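Subject: Re: Kastham hall kitchen, crockery for the September lunch

Dear members, 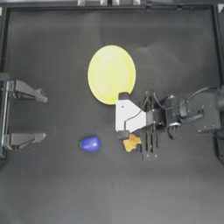

Who should return the crockery after the lunch? Each table host returns the plates for that table to the Kovgate store by 4 pm.

Arlo Quintanilla wrote:
> The store lists 127 dinner plates and 8 serving dishes.
> Are we to hire more from Van Dusen, or will these do?

The present stock is sufficient — no hire will be made this year. Breakages should be reported to the hall office in writing, with the table number. The two large urns remain on loan to Kumano House and must be requested separately.

Yours faithfully,
Cletus Lindgren
Hall Secretary, Kastham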